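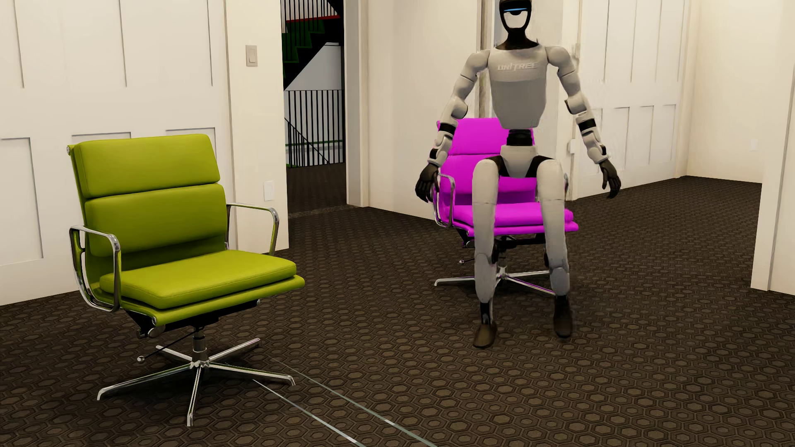
## Gebrauchte Notebooks: Ankauf jetzt auch per Versand

Wer sein altes Notebook verkaufen möchte, musste es bisher in unserer Filiale in Wulach abgeben. Seit Mai nehmen wir Geräte auch per Paket an, und inzwischen läuft das Verfahren so stabil, dass wir es allen Abonnenten dieses Newsletters anbieten.

Der Ablauf: Sie geben auf der Ankaufseite Hersteller, Modell, Arbeitsspeicher und Zustand an und erhalten sofort einen Richtpreis. Sind Sie einverstanden, drucken Sie den Versandschein aus und bringen das Paket zur Post. Das Porto übernehmen wir ab einem Richtpreis von 39 Euro. Nach der Prüfung in der Werkstatt bekommen Sie eine E-Mail mit dem endgültigen Preis. Liegt er unter dem Richtpreis, können Sie ablehnen, und das Gerät geht kostenlos an Sie zurück.

Im ersten Halbjahr haben wir auf diesem Weg 759 Notebooks angekauft. Der durchschnittliche Auszahlungsbetrag lag bei 183 Euro. Abzüge gab es am häufigsten wegen verschlissener Akkus und fehlender Netzteile. Legen Sie das Netzteil deshalb bitte immer bei, auch wenn das Kabel geflickt ist.

**Vor dem Einsenden**

- Daten sichern und Benutzerkonten abmelden
- BIOS-Passwort entfernen, gesperrte Geräte können wir nicht bewerten
- Speicherkarten und USB-Empfänger herausnehmen
- Seriennummer notieren

Die Datenträger werden bei uns in jedem Fall überschrieben, auch bei Geräten, die nur noch als Ersatzteilspender dienen. Ein Löschprotokoll schicken wir auf Wunsch mit. Kreuzen Sie dazu das Feld auf dem Begleitschein an.

Nicht angenommen werden Geräte mit aufgeblähtem Akku. Sie dürfen nicht per Post verschickt werden. Bitte geben Sie solche Notebooks beim Wertstoffhof ab oder rufen Sie uns vorher an.

Die Auszahlung erfolgt per Überweisung innerhalb von sechs Werktagen nach Ihrer Zusage. Wer lieber ein Guthaben für den Shop möchte, gibt das im Formular an.

Fragen zum Firmenankauf ab zehn Geräten beantwortet Marcelle Delorme, Durchwahl 39. Zwischen den Jahren ist die Werkstatt geschlossen, eingehende Pakete werden angenommen und im Januar der Reihe nach geprüft.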